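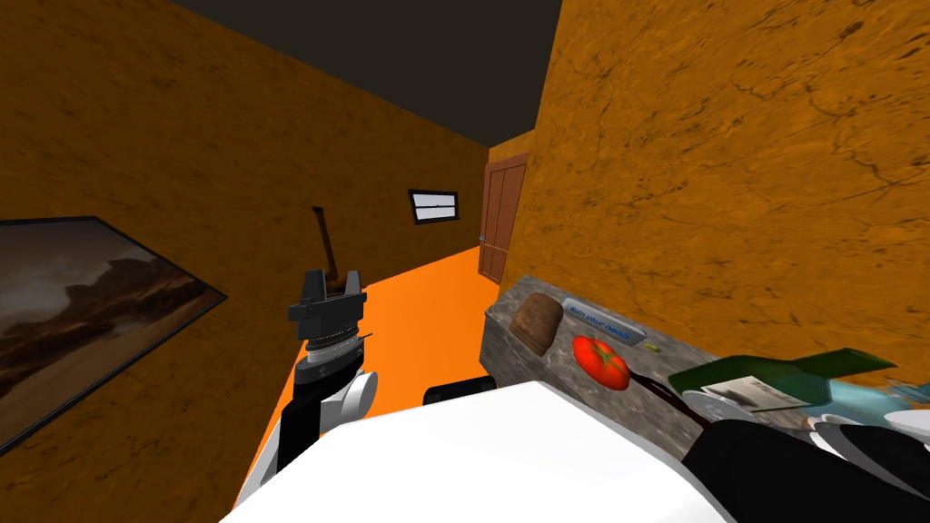 Figure 2. Narrow corridor with orange, mottled walls under a nearly black ceiling; framed painting on the left wall.

4.2 Warm walls and the feeling of width

The corridor results surprised us more than anything else in the Neveo survey, and they deserve a section of their own. Designers have long been told that narrow passages should be painted pale. The advice appears in most of the trade handbooks we read, usually without a source. Yet in the 33 houses we visited in Neveo, the passages that residents rated as comfortable were very often the ones with strong earth colors: ochre, rust, burnt orange, and in one wonderful case a deep brick red that ran from the front door to the kitchen.

Our first thought was that people simply like what they are used to. To check this, we compared ratings by length of residence. Newcomers and long-term residents gave nearly the same scores to the warm corridors, while their scores for pale corridors were spread much more widely. Habit may still play a part, but it cannot carry the whole result.

A more promising explanation lies in the surface itself. Neveo walls are traditionally finished with Thampi, a local lime plaster applied in two thin coats and rubbed while the second is still soft. The pigment settles unevenly, and the wall ends up with patches that shift in tone over short distances. We took 3,613 color readings with a handheld meter, spaced 40 centimeters apart along each wall, and entered them in the Skunex color archive. Variation within a single wall was often larger than the difference between one house and its neighbor!

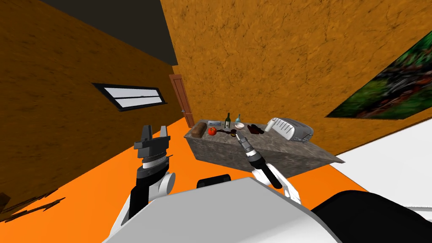

This matters for how a passage is judged. A flat, even coat of paint gives the eye very little to hold on to, and the two sides of a corridor are read as two plain planes running toward each other. A mottled surface offers something to look at near the viewer and something different farther along. Residents described this in their own ways. One said the hall "keeps going," another that it felt "like walking beside a hill." Both comments came from houses with a passage too tight for two people to pass easily.

Ceiling color also turned out to be important (we had nearly left it out of the survey form). Where a warm wall met a white ceiling, the line between them was sharp and respondents tended to mention the height of the room. Where the ceiling was dark, they talked about the walls and the far end. The Rerkus district, with its older houses and smoke-darkened beams, gave us most of the dark ceilings, so age and color are tangled together in this part of the data. 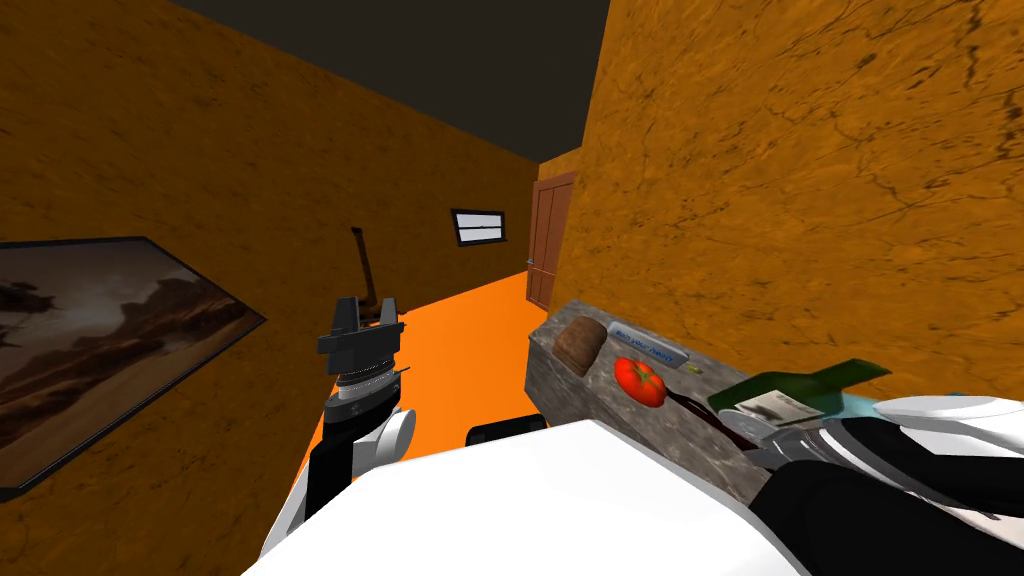

Floors proved harder to study. Many were covered by runners that are changed with the season, and our July visits caught the lighter summer ones. We therefore left floor color out of the main model and report it only in the appendix. A winter round of visits would help a great deal, and we would be delighted to see the same survey tried in towns with a different plaster tradition, where the pigments are cooler and the finish is smoother.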